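How to run a simulated garden demonstration at your open day

We have put on a robot garden demonstration at the Vemham open day for a few years now, and each time somebody writes afterwards to ask how they might do the same at their own school, library or club. So I have finally sat down with a pot of tea to write it out properly. None of it is difficult, but there is a fair bit of fiddling, and I would allow yourself a whole afternoon the first time.

What you need

A computer that can run the simulator without wheezing, a large screen or projector, and a second small screen for whoever is driving. We call our garden Butetti, after the folder it was first saved in (a long story, and not a very good one). You will also want a table, two chairs and an extension lead that reaches further than you think it has to.

Setting up the room

Put the big screen at the far end, away from the door, so that people walk all the way in before they stop. We had 28 chairs out in November and that suited the room nicely, with space at the back for pushchairs. Close the blinds if you can. Pale skies and white walls wash out terribly on a projector, and our garden has plenty of both.

Loading the garden

1. Start the simulator and open your saved garden. Give it time – ours sits at 80 per cent for ages and then carries on as if nothing had happened.

2. Choose the view from the robot itself. Visitors like to feel they are standing on the lawn.

3. Turn the robot slowly on the spot, all the way round, and check that everything has loaded. In our garden I look for the wooden playset, the fences, the house and the trees.

4. Bring both arms up in front and open and close each gripper once.

5. Save this as your starting point, so that you can get back to it between groups.

The egg task

Gunnel Viklund suggested Easter eggs, and I was doubtful at first, but they are bright, everyone knows what they are, and even the smallest children understand at once what the robot is meant to be doing. Drive up to an egg, lower the arm, close the gripper gently and lift. Then do the same with the other arm. Keep both eggs at a comfortable height and well apart, and you can turn towards the house or the playset while you talk.

The Butetti garden, playset first, then the house with an egg in each gripper:

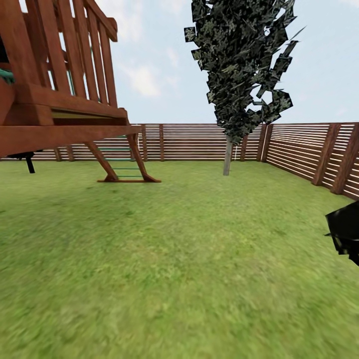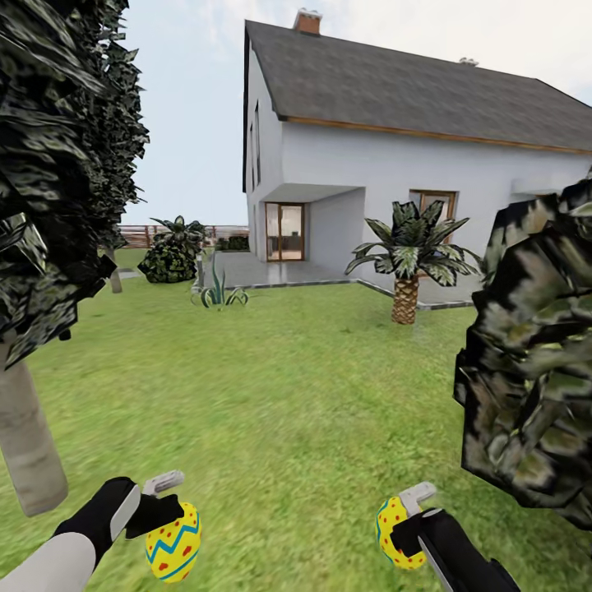
When it comes to letting visitors have a go, keep each turn short. Two minutes feels mean when you write it down, but it is plenty, and the queue will thank you. Sit beside the person driving, and let them make their own mistakes for a bit before you offer any help. Alvar Ekström is marvellous at this and I am not, I'm afraid – my hand creeps towards the controls.

If an arm gets into a muddle, go back to your saved starting point and begin again. It takes 17 seconds on our machine, which is just long enough to ask the next person their name.

Have some paper and pencils on the table for anyone who would like to draw a garden of their own while they wait. We pin the drawings up by the door, and they stay there until the tape gives out.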